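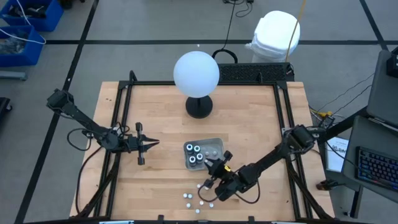
Slide 2: Can it do the boring stuff yet?

Okay, so leave this one up while I talk. Two arms, one tray, a bunch of small parts. The four black-and-white ones are standing in the tray, and those seven little white ones are out on the wood. Ask the room: how long would this take you? (Wait. Somebody always says ten seconds.)

My answer on chores is "some of them, slowly, if you're patient." I spent most of March on small-part sorting at Clilmont, and we logged 2451 pickup tries. I went in thinking grip strength would be the big headache. Nope - it was little round things that roll when you nudge them! A person just chases the part with a fingertip and doesn't even notice doing it.

Tell the Corklow story here, keep it short. Xóchitl Meléndez runs the packing bench over there and she asked me one question: "Can I walk away from it?" At that point I had to say no. Twenty minutes, maybe, then somebody has to come back and look.

Slide 3: Home is harder

Shop floor first, kitchen later. On a bench you get to decide where the tray goes. My kitchen drawer has 28 things in it and I can't find the peeler myself.

Mention Emiliano Lorente's dish rack bet (he says two years, I say longer, dinner is riding on it).

Then go to the cost slide. Skip the Lolumlow numbers if we're running behind, people can ask me at the break. Water!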